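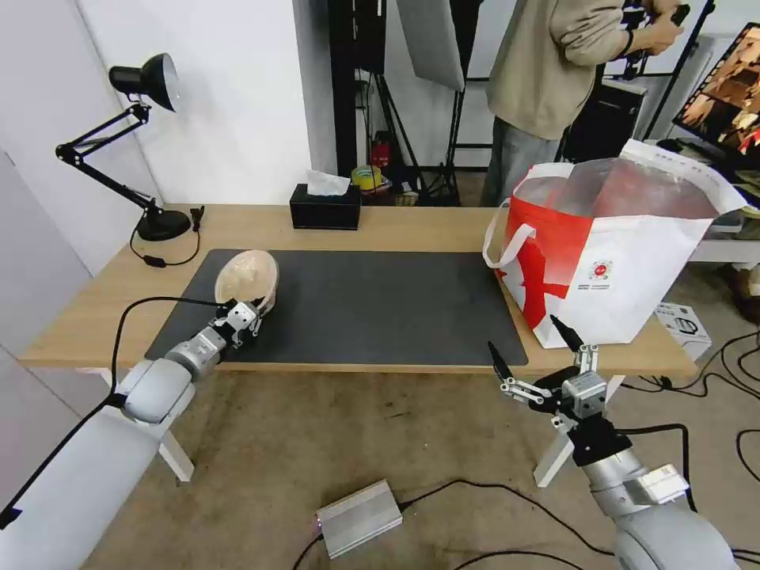
Posted by Mereana Katene

Verdict is in for Angus Ashby, the former bookkeeper at Koval. Guilty on nine of 11 theft counts. The jury came back Saturday, which surprised everyone in the hallway.

Email this | Print this

Prosecutors said he wrote 106 checks to a company called Stotia. Stotia had a bank account and a mailbox. It had no staff and never delivered anything to Koval.

The defense said the owner knew about the payments and had approved them out loud. The owner, Manaia Tomoana, denied that on the stand. She was up there most of the afternoon.

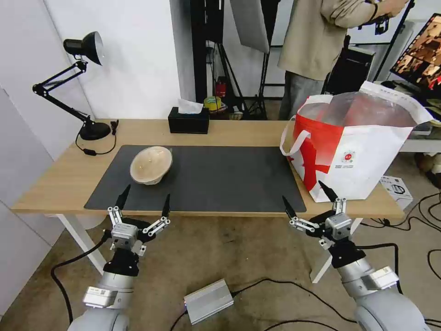

The cash was the part the jury asked about. A bank teller testified that Ashby came in with a shopping bag and asked for small bills. She put its size at around that of the big white tote with the red print – two strap handles, easy to carry on a shoulder. The defense didn't question her for long.

He was cleared on the two counts tied to a company truck. The judge had already called that evidence thin.

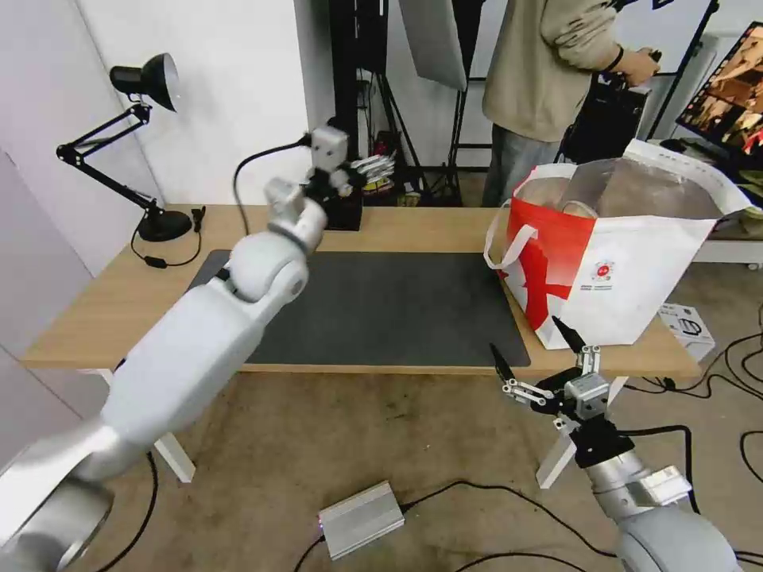 Two robotic arms at a light wooden desk.

Sentencing is set for September. Ashby stays out on bond until then – he had to hand over his passport. His lawyer, Rhys Paewai, said they will appeal.

38 shares | 14 comments

Recent:
Undirard warehouse fire: second man charged
Plea hearing moved in Vullateck fraud case
Judge keeps bail in place for Rasmus Vītola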